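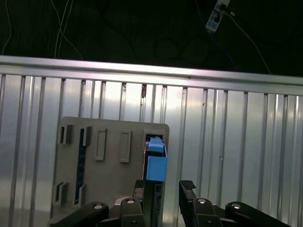

From: the list member at the Hollora workshop
To: small-enclosures mailing list
Date: Feb 8, 2025
Subject: Re: Fitting blocks into raised-border panels

On the panel question from earlier in the week, quoted here so people don't have to dig for it:

> We are laying out a gray panel with several openings and we're stuck
> on the borders. Our first printed sample has flat edges and the
> blocks go in crooked about half the time. Somebody suggested adding
> a raised lip around each opening. Does that help with getting the
> block in, or does it only look better? Also, does the panel need to
> lie flat on the bench while you load it? Ours will end up standing
> on edge against a wall and I'd like to work on it there if I can.
> We were quoted for a run of 200 by Lastton and I'd rather not
> find out afterward.

Yes to the lip, with some conditions.

We have used panels with raised borders since last June, mostly in gray, with narrow slots on one side and taller rectangular frames next to them. The big opening goes in the upper right corner and takes a blue block. The lip gives you something to rest the block against while you turn it square. With a flat edge the corner of the block catches on the face of the panel and you end up pushing at an angle, and then it sits with one end in and the other end sticking out past the border.

The lip won't fix a block that starts out tilted. If the top goes in first and the bottom is still outside, pushing harder on the bottom usually wedges it. Take it out, square it up, and start over. We lost two panels to people who leaned on them. Both cracked at the corner, where there is the least material between the opening and the outside edge. If your large opening is in a corner like ours, leave more margin than you think you need.

Some things we settled on after a lot of trial and error:

Round the inside edge of the lip and leave the outside edge alone. We tried rounding both and the outside one made no difference to fitting.

Don't make the lip the same height everywhere. The narrow slots need very little. On ours a tall lip around a narrow slot just made it hard to see down into it, and they are dark enough inside already.

Print the blocks in a different color from the panel. We had gray on gray for the first batch and could not tell from a few feet away whether a block was seated. Light blue on gray is easy to read – any step between the block and the border shows up as shadow.

As for standing it up, you can load it on edge, but hold the back of the panel or fix it to something. Ours slid on the bench until we put a strip of rubber under it. Leaning it on a corrugated metal sheet is fine as long as the bottom can't creep forward. Check that it is level along the top as well. If the panel leans to one side, you will line the block up with the bench and it will be off by that much when it meets the opening.

Keep cables up out of the way if you are working on it upright. A cord that drops down in front of the panel will find its way into a slot.

On the quote: I don't know Lastton. We got ours through Uniyal and paid for a short run of 37 before the full order, and I would do that again. The sample panel they sent was good and the first box was not. The large openings had come out slightly small and 31 of the panels had to be filed by hand. They did correct it for the rest. If Lastton will let you split the 200 into a small batch and a remainder, ask them to, even if the price per piece goes up a little.

One question back to you. What are you using for the long channel between the slots, if you have one? Ours is recessed and it collects dust, and I haven't found a brush that gets to the bottom of it. Brarico lists a narrow one but only in cases, and I don't need that many brushes.

I can send the drawing for the lip to anyone who wants it. It is a plain outline with the dimensions left blank, so you will have to put in your own.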